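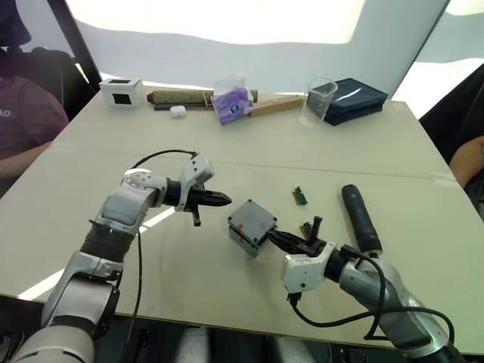
October 16, 2020

Second week with the two arms on the Grulov enclosures, and I have to admit I'm warming up to them! The small gray boxes used to wear out everybody's wrists by lunch, and now we mostly sit behind the table and watch (which is tiring too, in its own way, and harder on the eyes). 60 done today against 30 on the first day. What I do miss is the chatting, because you can't really look away yet. I'd like us to trade seats every hour, and to ask Plilley before November who gets trained on the lid screws next.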